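Robot Cell Technician (Simulation and Hardware)
Allik - Tostero site
Posted December 22, 2025

We are looking for a patient, practical person to look after our puzzle cell, which is the name everybody here uses for the arm, the board and the bench computer that together take up the far end of our workshop at Tostero. The person who has kept it going until now is moving across to our Skenon project in January, and we would very much like the two of you to overlap for a while, so that the many small things that never made it into the binder can be handed over in person, over coffee if possible.

Allik is a small company. There are 18 of us, and we build and tune pick-and-place cells for customers who handle parts that are awkward to pick up. The puzzle cell is where we try out nearly everything before a customer sees it. The arm picks up flat shapes and blocks and fits them into matching openings in a board, and if that sounds like a child's toy, well, that is where the idea came from. It is a surprisingly demanding thing to keep running, and it has taught every one of us something about tolerances.

About the job

The cell exists twice. There is the real one, with its arm bolted to a steel frame, and there is the simulated one, which we keep matched to it as closely as we can. Your main job would be to keep both of them in good order and in agreement with each other. When a gripper finger is changed on the bench, the finger in the simulation has to change too. When someone moves a hole in the model to test a new layout, a board has to be cut to match, and the arm has to be taught its way around again.

Most mornings begin with the simulated cell. You load the scene, bring the gripper down to the board, and look it over from a few angles before you let a run go ahead. You would be checking that the jaws close where they should, that the pieces are lying flat, and that no part of the hand is passing through the board or through something it ought to be pushing against. It takes a while to get an eye for this - a piece that is tucked under the lower edge of the gripper can look perfectly well held from one side and be nowhere near it from another, and the green R, which may be lying any way round when a run begins, has fooled most of us at one time or another.
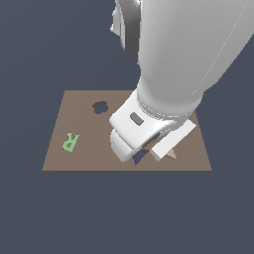 What you would be doing

Checking the home position and the tool offset of the real arm at the start of each working day, and writing both in the cell log, even when nothing has changed.

Cleaning and inspecting the gripper fingers, replacing the pads when they are worn, and measuring the closed gap afterward. We keep 2 complete sets of fingers so that one can always be out for repair, and looking after the spare set is part of the job.

Keeping the board files and the piece files tidy. There are 157 pieces in the library at present, between letters, blocks and wedges, and a fair number of them were drawn in a hurry. We would be grateful to somebody who enjoys putting that kind of thing right.

Resetting contact and friction settings in the simulation when the real pieces begin to slide or stick differently from the modeled ones. You won't be alone with this. Our software people will sit down with you for as long as you need.

Tracing faults. Sometimes it's a cable, sometimes it's a stale offset, and once in a while it's a board that somebody put back the wrong way round. We ask that you write down what you tried as well as what worked.

Taking the arm through its scheduled service together with Admasu, the service firm that looks after our joints and brakes. You would book the visits, prepare the cell and lock it out before they arrive, and run the acceptance moves with them before they leave.

Who we hope to hear from

You have worked with your hands on machines that move, and you know what it is to be careful around them. It might have been robot arms, but it might just as well have been packaging lines, machine tools or lab equipment. We have had very good colleagues come to us from all of those.

You are comfortable with a caliper, a torque wrench and a wiring diagram. You can find your way around a computer, and you don't mind editing a settings file, though we don't expect you to be a programmer. If you have used a 3D modeling or simulation package before, please tell us which one, but do apply even if you haven't. We would set aside your first weeks for learning ours.

You write clear notes. This matters a great deal to us, perhaps more than anything else on the list, and we'll ask to see something you have written: a repair report, a set of instructions, a page from a logbook with the customer's name blacked out. It doesn't need to be pretty.

A license, diploma or certificate in electrical or mechanical work is welcome and will be reflected in the pay, but we won't turn you away for lack of one.

Hours, pay and the rest

The position is 38 hours a week, on site at Tostero, with daytime hours only. Some of the simulation work can be done from home once you know the cell well. The position is permanent after a trial period, and pay depends on experience; we will give you the range in our first phone call so that you aren't left guessing until the end.

We provide safety shoes, glasses and any training you need for lockout work. There is a kitchen with a decent stove, and lunch tends to be long on the days when somebody cooks. The workshop is on the ground floor, with a level entrance from the parking lot, and the bench at the cell can be raised and lowered. If you need anything else arranged, for the interview or for the work itself, let us know and we'll see to it.

How to apply

Please send a short letter and a resume, along with your sample of written notes, to Sota Nishimura at the Tostero office, by mail or through the form on our jobs page. Mention "puzzle cell" somewhere in the letter so that it reaches the right pile. Sota runs the workshop and will be your manager, and he is glad to answer questions beforehand if you're unsure whether the job would suit you.

We plan to talk with people in January. The first conversation is by phone and usually short. The second is a half day here with us, paid, during which you would go through the morning checks on both cells with the present technician and then work on a small fault we have set up on the bench. You may use the binder, and you may ask as many questions as you like. We'll write back to everyone who applies, whichever way it goes.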